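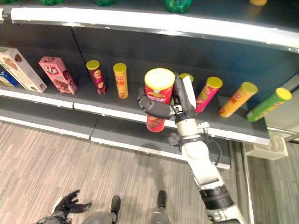

Figure 3. Gripper holding a red cylindrical can with a yellow lid above the front edge of a shelf.

Share this article | 32 shares | 3 comments

4.2 Leak testing of brazed condenser coils

Coils were drawn from two production routes. The first used the Fehr furnace line, in which fin, tube and header are brazed in a single pass under nitrogen. The second used flame brazing of the headers at the Brusura plant, with the core brazed beforehand. Tube alloy, fin pitch and header wall thickness were the same for both routes. A total of 953 coils entered the test.

Each coil was capped, evacuated and filled with a helium and nitrogen mixture. Leak rate was read in a closed chamber with a Vomus detector, which was checked against a reference leak at the start of each shift. A coil above the limit was retested once after the caps were replaced. If the second reading was also above the limit, the coil was recorded as a leaker and the joint was located with a hand probe.

Coils that passed were moved to the pressure rig and cycled 3,000 times between the low and high set points. The leak test was then repeated under the same conditions. Burst testing was carried out on a separate lot and is reported in Section 4.4.

Leaks in the flame-brazed coils were found mostly at the end tubes, where the header draws heat away from the joint and the filler does not flow fully around the tube. Sectioned samples showed short gaps on the side facing away from the torch. In the furnace-brazed coils, leaks were spread along the header with no clear position effect. Several of these joints contained flux residue, and the tube ends had been inserted less deeply than the drawing calls for.

We use cookies to improve your reading experience. Accept | Manage settings

Insertion depth was therefore treated as a separate variable. It was measured on 32 sectioned headers using the Pindix image software, with the inner header wall as the zero line. Depth varied more between headers than within a single header, which points to the setup of the assembly press as the main source of variation. Press settings were not logged during the first month of production and could not be recovered for those coils.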